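Clearing the Table: Notes on a Written Standard for Two-Arm Work Cells

Posted 3/14/24

The second version of our bench rules took effect in February, and several readers have asked for the reasoning behind it. The rules apply to every station where two arms share one work surface. They were drafted for the Vomum project and have since been adopted for Inov. They do not replace a risk assessment, and any supplier's manual takes priority where it is stricter.

The first rule concerns the work surface at the start of a session. The area between the arms is to be clear before either arm is given a command. Trays and bins may stay at the ends of the table, where the task plan places them. Tools, cups, phones and spare parts may not. The operator checks the surface in person and signs the sheet.

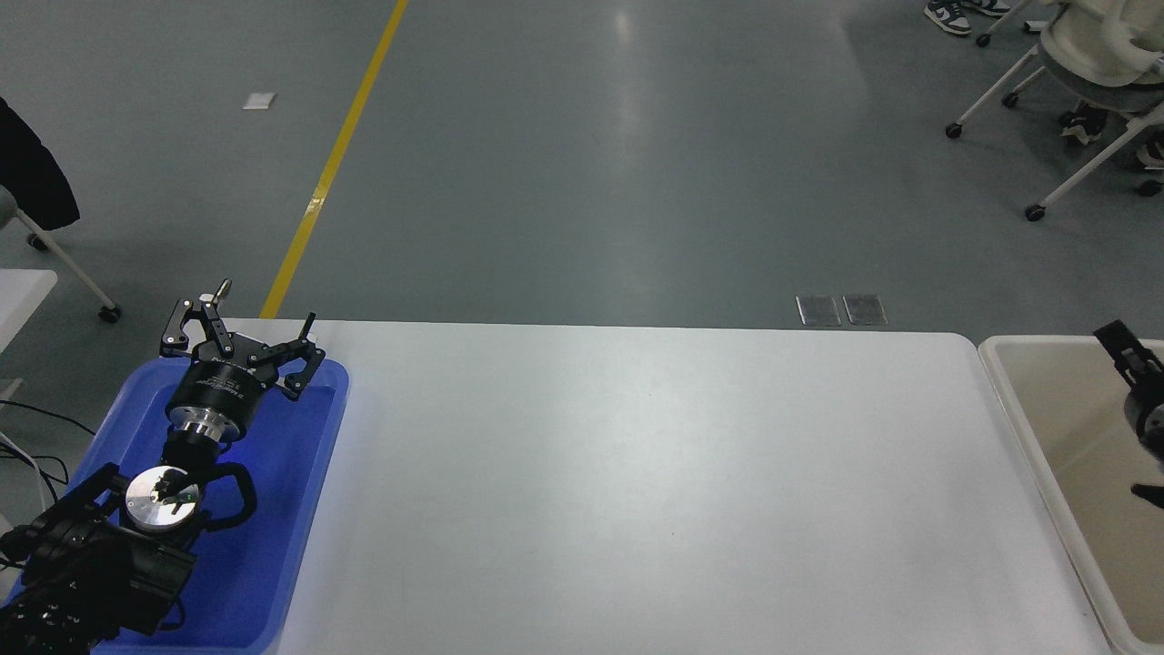

Floor lines and seating

A painted line on the floor has meaning only if everyone in the room gives it the same meaning. Our standard now asks each site to state in writing what each line marks, who may cross it and when. At Clekatberg, earlier paperwork used the word "boundary" for two different things – the edge of a walkway and the limit of a work area – and both uses have been removed.

Chairs may be used near a station. They are to be placed outside the reach shown on the station drawing, with the arms at full extension. Clothing and bags are kept clear of cables. A cable that hangs below table height must have enough slack for the full range of motion, and its path is checked at each session start.

One object at a time

Soft items call for their own rule. Cloth changes shape each time it is handled, and a loose fold can catch on a finger joint. The standard therefore allows a single soft item on the open surface during a trial, and no hand may enter to straighten it until both arms have been stopped. The log for Won holds 3000 trials, and the entries that were hardest to review were those in which the starting state had not been written down. Operators now record it before each run.

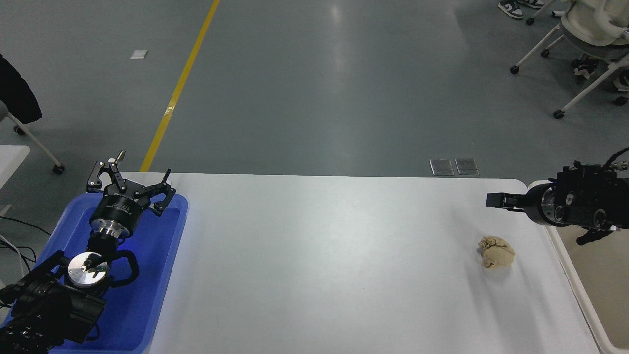 Won't a full stop before every reset slow the work too much? Maribeth raised this in the comments on the draft, and added that her own site permits one arm to hold position while the other is stopped. The point is a fair one. Our rule remains a stop of both arms, as operators move between stations and should not have to recall a different practice at each. Sites that wish to depart from it may apply in writing, with the station drawing attached.

Comments on the cable section remain open until the next revision.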